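Vanity organizer

A vanity organizer, also sold as a makeup organizer, cosmetic box or dressing-table box, is a small container for keeping toiletries and cosmetics upright and within reach. The name covers a wide range of goods, from bare plastic trays to lidded boxes with drawers and a mirror. There is no agreed definition, and sellers apply the term to almost anything with a compartment in it. This article deals mainly with the tabletop kind that combines a box, a mirror and drawers.

Terminology

"Vanity" originally referred to the dressing table and only later to the things kept on it. "Organizer" is a retail word. It replaced older names such as toilet box and dressing case, and it carries a claim that the older names did not, namely that owning the object will make the owner tidier. Evidence for this is thin. Most of what is written on the subject comes from people who sell storage.

The term "vanity case" is sometimes used for the same thing, but it more often means a portable case with a handle. A "caddy" is normally open at the top and has no mirror.

Construction

The common tabletop form has three parts. The upper part is a shallow or medium-depth box closed by a lid, with a mirror fixed to the inside of the lid. Raising the lid opens the box and brings the mirror into use at the same time. Under the box are one or more drawers, usually two, and usually too shallow for anything that has to stand. Bottles and tubes therefore go in an open compartment at the side, or in the box itself if it is deep enough.

The side compartment is often the most used part of the object, although product listings give it the least attention. It needs no opening, and tall items can stick out over the top. It also collects whatever has no other place, such as cards, receipts and sample sachets.

Hinges are the usual weak point. A mirror is heavy for its size, and on cheaper boxes the lid either falls shut or leans back past the angle at which a seated person can see their own face. Some makers add a stay or a friction hinge. Others describe the lid as "adjustable" when it has only an open and a closed position.

White is a frequent color, along with clear and pale pink. White shows spilled foundation and powder at once, which sellers tend to present as a benefit to hygiene.

Capacity claims

Advertised capacity should be treated with caution. The Rurkar box, a two-drawer model with a mirror lid, was sold as holding 72 items. The figure appears to have been reached with lipsticks and pencils only, laid flat and packed edge to edge, an arrangement in which nothing can be taken out without disturbing the rest. A rival model from Sokum gave no item count and quoted a volume instead, which is easier to check but says little about whether a given bottle will fit.

Aravind Unnithan, writing in the household newsletter Kurian in an issue dated June 1, 2022, objected to both methods. He argued that the only useful number was the height of the tallest bottle the box could take with the lid down, and that he could not find this number on any packaging he looked at. His survey was limited to goods in a few shops in one town and should not be read as a study of the market.

Use

In principle, daily items go in the open compartment, smaller or less used items in the drawers, and delicate items under the lid. In practice the division rarely lasts. Once the lid is up for the mirror, it tends to stay up, and the box becomes a second open tray. Drawers fill with things that are neither used nor thrown away.

The organizer is also less tied to the bedroom than its name suggests. It turns up on desks, shelves and shared tables, where it has to compete for space with food, toys and electronics. A raised mirror takes up little table area but blocks the view behind it, and it reflects whatever happens to be in front, wanted or not.

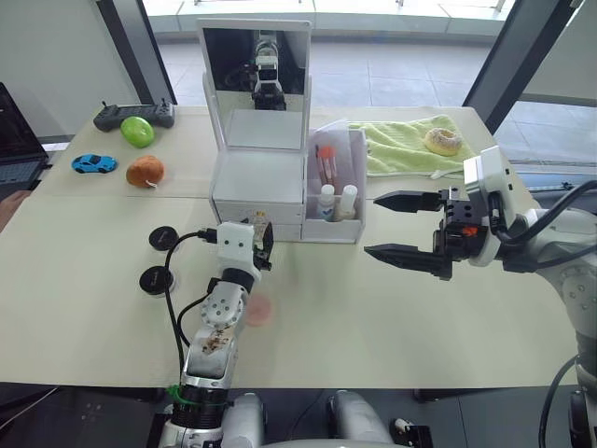 Claimed benefits

Three claims recur in advertising. The first is that an organizer saves time, and a figure is sometimes attached with no source given. The second is that it saves money by preventing duplicate purchases. This is plausible for a person who buys a second tube because the first is lost, but it assumes that things put in a drawer are remembered. The third is that it protects products from light and dust. A closed box does this to a degree. An open side compartment does not, and that is where most bottles end up.

A pamphlet issued by Ornton, a maker of bathroom fittings, stated that 800 households had reported "calmer mornings" after using one of its organizers. The pamphlet did not say how the households were chosen, what they had used before, or how calm was measured. The statement was missing from the next printing.

Care

Drawers should be taken out and emptied before cleaning, as powder gathers behind them. Mirrors are wiped with a damp cloth. Spraying cleaner straight onto the glass lets liquid run under the edge, where it can damage the backing. Bottles with loose caps are best kept out of the drawers altogether.

Alternatives

A mug, a shoebox lid or a baking tin will hold the same bottles and tubes at little or no cost. What these lack is the mirror, and a separate standing mirror can be placed at whatever height suits the user. Whether the combined form is worth its price depends largely on how short of space the table is.

See also

Dressing table
Toiletry bag
Jewelry box
Drawer divider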